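Handheld gripper recording: the revised site rules

The revised rules for recording with handheld grippers take effect in December and apply at all 3 of our sites, Pereyra included. They replace the sheet that came with the original Sisix kits. Most of what was on that sheet still stands. The parts that changed are listed here, with some notes on how we expect people to work from now on.

The revision came out of the autumn review of the Ollberg project. Reviewers went through 755 recorded sessions and passed 379 of them with no changes. Most of the others were usable after trimming or relabeling, but 93 had to be dropped. The most common faults were a missing calibration pass, a marker that had been moved partway through a session, and a face left unmasked in at least one clip. None of these is hard to avoid if the checks are done before recording starts.

Calibration. Every session opens with a slow pass over the work surface, with the fingers opened and closed fully twice. Do this again after any break longer than a coffee, and any time the gripper has been put down hard or dropped. If the fingers stick or close unevenly, stop and tag the tool. Do not try to free them with a screwdriver. Two tools came back from Pereyra with scratched housings last spring and one of them could not be repaired.

Markers. The marker cube goes on the surface before the first take and stays where it is until the last one. If it gets bumped, end the session and start a new one – do not nudge it back and carry on. Keep the printed sides clean. Tape over a marker, even clear tape, throws off the readings under bright light.
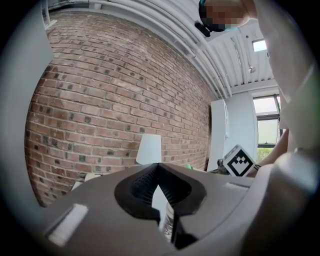

Faces and bystanders. Masking of faces is now required on every clip before it leaves the site, and that includes the person doing the recording. Operators often forget that the wide lens takes in much more than the work surface. When you lean in over the gripper, your own head can easily be in view at the top, and the face has to be pixelated in the same way as anyone else's, headset or no headset. Masking is done with the Grultitz tool, and a second person checks the result at normal speed and then at half speed. Anyone who walks through during a session must be told that recording is going on. If they ask to have the clip removed, remove it the same day and note the session number in the log.

Personal items follow the same line of thinking. Badges, mail, phone screens and family photos should be out of the room before you begin. Plain watches and wristbands are fine. Anything with a name or a number on it is not.

Light. Daylight is allowed, and we do not want people closing every blind. Very even light makes for recordings that are of little use later on. What we do ask is that you write down whether the room has a window or a skylight, and whether the sun moved onto the work surface while you were recording. Strong glare on the marker is a reason to pause.

Headsets and straps. Adjust them before the session and leave them alone once it has begun. Wipe them down between users with the alcohol-free wipes in the kit drawer. Operators are limited to forty minutes at a stretch, followed by a ten-minute break, and this limit is no longer left to the site lead. People with wrist or shoulder trouble can ask for shorter turns without giving a reason.

Labels. Each gripper keeps its own label, and the number goes in the log at the start of the session. Do not swap fingers between tools. If a label is peeling, ask for a new one before the old one comes off.

Logs. The paper log is gone. Use the shared form, one entry for each session, filled in before you leave the room. Entries written from memory on Friday for the whole week will be sent back.

Short refresher sessions will be held at each site before the rules take effect. New operators must attend one before their first recording. Experienced operators can read the full text and sign the form, but are welcome to come along. Copies are at the front desk and in the lid of every kit.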